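Threads > Automation > Teaching by hand
Monday, February 25, 2019
Posted by the Ollulen bench account

Started a new task on the two-arm bench in Brenville this morning. The job is pick up a pipe elbow with one arm, pass it to the other, put it in the rack. I'm showing it by remote control. No code for the motion itself.

Last week I tried it the other way, with the arm in free-drive, pushing it around by the wrist. Fine for one arm. With two arms I ran out of hands at the pass, and my own forearm kept getting between the camera and the part.

So it's remote now. I hold a controller in each hand and the arms follow. Trigger closes the gripper. A foot pedal starts and stops the recording. I put the pedal on the left after stepping on it by accident too many times on the right.

First 15 demos went in the bin. I was going too fast and correcting at the end of every reach, and the corrections were getting recorded as if they were part of the job. If you wobble, the robot learns to wobble.

What helped: slow down over the last bit of the reach, stop above the part, then go straight down. Same every time. It feels silly but the playback is much cleaner.

The other thing is to move the elbows between demos. Turn them, slide them, swap them. If you set them down in the same spot each time you'll get a robot that is very good at that spot.

I do it in blocks of 20 and then take a break. By the end of a block my shoulders are up around my ears and it shows in the data. Saved as one file per block so a bad block is easy to drop.

Someone asked about software. It's Huto for the recording and Voicu for the playback and trimming. They don't agree on how to name the gripper channels, so I have a small script that renames them. Will post it when I've cleaned it up.

Curved parts are harder than the straight ones I did before. Grab an elbow near the open end and it tends to roll in the fingers. Grab it at the middle of the bend and it stays put, but then the second arm has less to take hold of. I've settled on a bit off the middle.

Total so far on this bench, all tasks, is 992 demos kept. I don't have a number for the ones I threw out. More than I'd like.
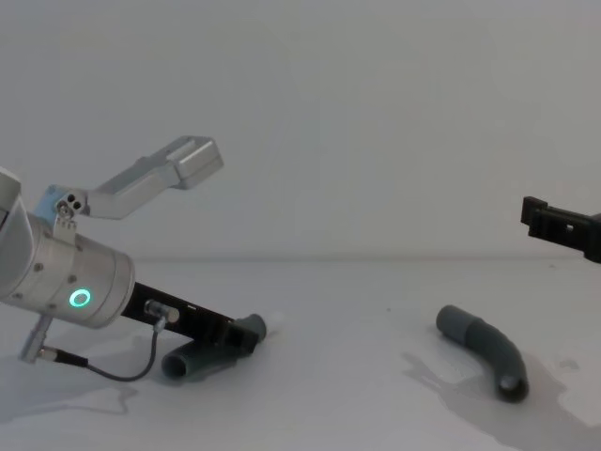

Do you need to be good with robots to give a demo? Mostly you need to be patient and steady, and a new person usually gets usable ones after an afternoon of practice.

Keep the failed grasps if you recover from them properly, by the way. A miss, a back-off and a clean second try is worth having. A miss followed by poking at the part until it goes in is not. I tag the good recoveries with a 2 in the file name.

Plan is to finish the elbows, train on them overnight, and see how the pass looks in the morning. The colour of the rack is changing too, so I'll have to redo the placing end at some point. Hoping to be onto tees by April.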